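The Stillenum group trains its folding policy on 600 teleoperated episodes, 61 of them held out. The lead engineer says the gain came from relabeling. "We dropped the first 13 frames of each grasp -- the operator is still settling there," she said. Success on knitwear rose by seven points.

Does viewing angle matter? "Less than we expected. The policy tolerates tilt." 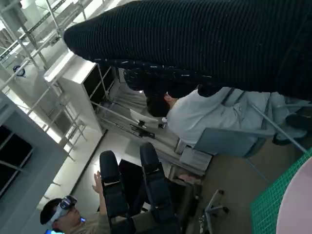 Wrist view at Stillenum: black knit sleeve, with a headset wearer at lower left.

Tests on woven fabric start in September.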